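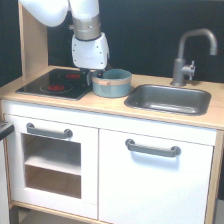
A blue-gray pot on the play kitchen counter, between the stovetop and the sink.

Astura Opera-Length Gloves, satin, white
Reviewed 16 Oct 2021

My niece was invited to be presented this winter, and the invitation came with a two-page dress sheet. White gown, floor length. White gloves, above the elbow. No exceptions for warm weather, though the ball is held in a room where I once watched an ice swan lose its head before the toasts.

So I became the family glove buyer. I ordered three pairs in July: the Astura, the Plaltov kid leather, and a stretchy pair from Luik that arrived folded into something the size of a tea bag.

The Astura won, with complaints. The satin is heavy enough that you can't see her nail polish through it, and the top edge stays put through a full curtsy and most of a waltz. The wrist opening has 11 tiny buttons, of which three do anything. The rest are sewn down flat for decoration. I found this out with a crochet hook and a good deal of bad language.

That opening matters more than the website lets on. At dinner a deb is supposed to slip her hand out and tuck the empty part back at the wrist. On the Astura it takes two tries and leaves a lump like a dinner roll. The Plaltov pair does it beautifully, but they cost $300 and come with a card forbidding contact with water, perfume, lipstick and, as far as I can tell, other people.

The Luik gloves slid down to the wrist by the second dance at rehearsal. Fine for a costume party.

Sizing runs small. My niece wears a seven in everything else and needed a seven and a half. Momulgate, the shop I ordered from, took the first pair back without fuss but charged me for the return label, then mailed me a coupon worth slightly less than the label.

Cleaning: a spot of gravy came out with cold water and dish soap. Red punch did not. Buy a spare pair if your club serves red punch, and it does.

Four stars. I'd give back the fifth for a few more working buttons.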